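Wrist camera: how much of the gripper in view is too much?

Asked Oct 7, 2020 in Data collection
Tags: wrist-camera, imitation-learning, demonstrations, calibration

I'm recording teleoperated demonstrations for a pick and place policy. One arm, one wrist camera, no overhead camera. The task is to pick up a block from a table and set it down somewhere else on the same table. I have 81 episodes so far and I train with the stock Tresar settings, only the image size changed.

The camera sits close to the gripper bracket, so the bracket covers the right side of every image. When the block is on the left the policy does fine. When it starts on the right the arm hovers, drifts left and closes on nothing.

Two questions.

1. Should I mask out the gripper before training, or leave it in?
2. The table has a printed cloth pattern with flowers and butterflies. Does that hurt? I could cover it with plain paper but then the first 81 episodes don't match.

I read the Baysal notes on camera placement but they assume the camera is on a long stalk, which I don't have.

3 answers

Answer 1 (accepted)

Leave the gripper in. The fingertips are the most useful thing a wrist camera gives you, because the policy learns where the block should be relative to them before it closes. If you mask by color or by a fixed box you will probably cut off the fingertips too.

The bracket is a separate problem. It hides table, and no training setting brings that back. Before recording more, do this:

Put the arm in its start pose. Move the block by hand over the whole work area and mark with tape where it disappears from the image. Then look at how many of your start positions fall inside the tape. I would guess a lot of your right side episodes begin with the block hidden. You could see it from where you were sitting, so you drove straight to it. The policy gets the same image with no block in it and has to guess.

Fixes, in the order I would try them:

Change the start pose so the camera looks at the table from further back. Costs nothing.
Rotate the camera mount so the bracket moves toward the bottom of the image.
Add a fixed second camera.

If you change the mount, don't mix old and new episodes. I tried that in January with 40 old ones and 10 new ones and the result was worse than the 10 alone. Give the new set its own name and write the mount angle in the notes.

On the pattern, I'd keep it. We record on a printed table as well and it has not been a problem as long as the block color isn't in the print. A dark block on a pale print is fine. What did cause trouble was always starting the block on the same flower. The policy learned to go to the flower. Move the start point every episode.

One from our own set, so you can compare how much your bracket takes up:
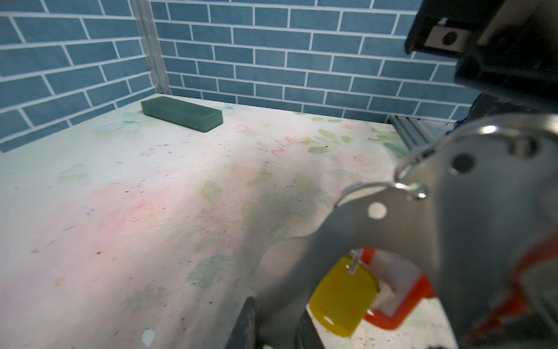 Wrist view, green block at far left, bracket on the right, fingers at bottom center.

We train on images like this without masking. Starts on the bracket side get thrown out at review unless the block shows in the first image.

Answer 2

Same arm problem here with the Pladside mount. I printed a spacer that moves the camera out 4 cm and it helped some. Check that the cable still reaches when the wrist turns all the way, mine didn't the first time. Also redo the hand-eye calibration after if you use it for anything.

Answer 3

just use more data

Comments on Answer 3

More data with the block hidden at the start is more of the same problem. See the tape test in the first answer.

Comment from the asker

Did the tape test. The hidden part is bigger than I thought and most of my right side starts were in it. Changed the start pose and I'm recording again from zero. Keeping the cloth. Is there a way in Nonden to flag the old episodes without deleting them?

Reply

Put them in a second folder and leave it out of the config. I don't know of a flag.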